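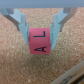 May 31, 2022
Open day at Sudier, bench notes (G. Bustamante)

Demo cell for the day was the cork-top bench with the cabinet behind it. Visitors came through in groups, 200 signed in by close. Task list agreed with Sequeira in advance: lift a block off the cork, put a block in the tray, open and close the drawer. Pace kept low on purpose. People at the rail want to follow the motion, and at production speed they see a blur and then a finished job.

Setup carried over from the November visit apart from the fingers and the block set. Home pose was rechecked before doors. Offset on the tray was 2 mm in the long axis, corrected in the Grumside config and saved under a new name so the old one is still there if Mandia wants it back.

1. Tray task

Start state is one block on open cork near the middle of the bench and one in the white tray. The yellow one in the tray is the reference. Arm waits folded back toward the rear of the bench, clear of the blocks. Operator states the target aloud, then starts. I asked for this after November, when half of the group thought the arm was picking for itself.

Dark purple on cork is the weak combination. It is fine in the morning. With the blinds up after lunch the detector dropped it 4 times, always as a missed detection and never as a wrong block. Threshold lowered one step, no further drops. Change is NOT in the saved config, must be redone by hand until somebody merges it. 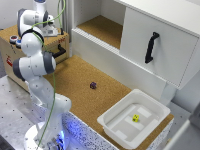 2. Questions from the floor

Most common: what happens if you move the block while it is going. Answered by doing it. The arm goes to the old position, closes on air, reports no grasp and returns. This got more interest than the successful picks.

Second most common was payload. I gave the datasheet figure and said the fingers run out before the arm does.

One visitor wanted to know why the tray has walls if the arm is accurate. Told her the walls are for the release. A block let go slightly high will bounce, and on a flat plate it can end up on the floor.

Also asked whether the buttons on the box at the back were an emergency stop. They are not. They are round and one of them is red, so the question is fair. A label is needed before the next open day.

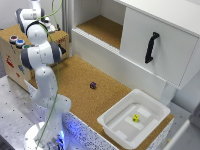
Gonzalo Bustamante would have dropped the tray task and run the drawer all day: the handle is something people have at home, and they can judge for themselves whether the pull is any good. His other point was that the operator should stand on the far side, facing the rail, so the spoken target carries. Agreed on the second. On the first, the drawer cycle is too long for the bigger groups, but it could alternate.

Run count for the day is 43 over all tasks, drawer included. Log is on the bench machine, not yet copied to the share.

Letter blocks were used for the close-up view on the side monitor. Visitors could read the A on the pink one while the fingers came in, which made the approach easier to talk through. Picture on that monitor is soft at short range. Focus is fixed, so either we accept it or we change the lens.
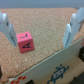 3. To do

- Merge threshold change into Grumside config, note the light conditions with it
- Label the button box
- Copy run log to share
- Ask Sequeira about a lens with a shorter near limit
- Spare block set, same size, avoid dark purple
- Blinds down from noon, put it on the setup sheet
- Reply to Mandia re: old tray offset

Filed under: Bench notes / Visits and demos

Recent entries
Drawer pull, handle approach angles
Setup sheet for visitors, second draft
Cork replacement and re-zero
November visit, what to change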